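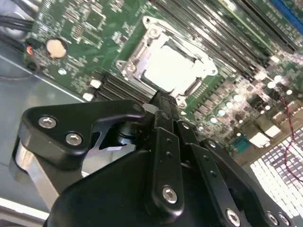 Ceta Furtado, workshop editor
May 8, 2023

Search tips Go

Cleaning dusty electronics

Unplug the unit and wait 13 minutes. Loosen dust with a soft dry brush - no household vacuum, no damp cloth.

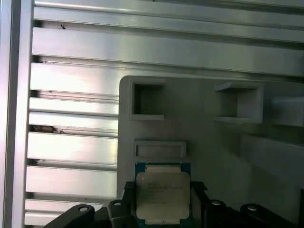

Hold each fan blade still before using canned air. Keep the can upright and use short bursts.
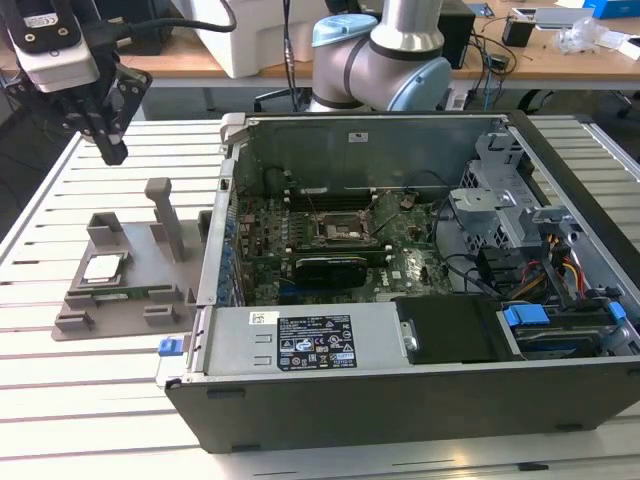 Prollix asks if a paintbrush will do. Yes, if it is new and the bristles do not shed.

Contact | © Lastex | Back to top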